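13/07/2026

Up early. Day 11 of the trial with the hand-held gripper kit from Mendalus. Dalibor Bartoš wants a yes or no on it before the Carkstead job starts, so I'm writing down what I think as I go.

The job this morning was bowls. Red plastic on the green checked cloth, with the plant print standing behind. You hold the gripper, pick the thing up, set it down, start again. Shivam took the first hour and I took the second. The rim is the best place to grab. The wall is thin and the pads close on it flat. If you go in too shallow you only get the lip and the bowl swings.

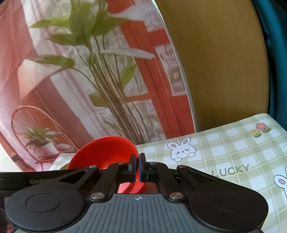 What I like

The jaws stay lined up with each other. On the Janora set we tried in May they drifted and we had to stop and reset. The crosshair mark on the base is easy to find, and Kiran says that helps him when he goes through the recordings. We got 336 takes in before lunch, and Kiran threw out 30, mostly my early ones.

What I don't like

It is wide. With two bowls side by side there isn't much room to bring the fingers in without the housing getting in your way. I had to come in from the front with the jaws almost shut and open them late. My wrist was sore by noon. The manual has one page on grip position and it doesn't say anything about small tables.

Hemant asked if we could space the bowls out. We could, but the customer list says touching or nearly touching, so we kept them close.

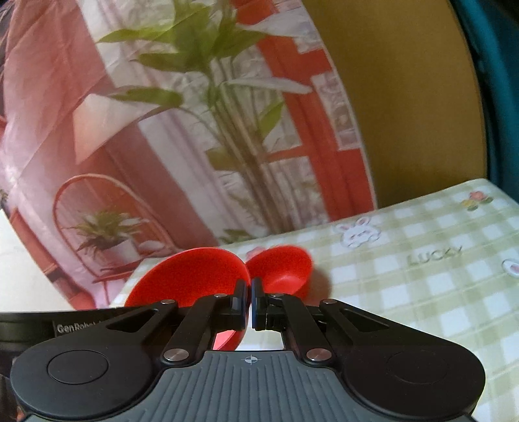 Afternoon

Call with Umesh Bisht at Malhotra, who handles the rental side. He offered the kit for 300 a month with spare pads included, or we can buy it outright and pay for pads ourselves. I asked about a narrower housing. He said he would check and call back. No call by five.

I'm leaning toward renting. Shivam would buy. Need to ask Dalibor how long Carkstead will run.

Cups tomorrow. Bring the wrist wrap.

We use cookies to remember your settings. Accept | Manage preferences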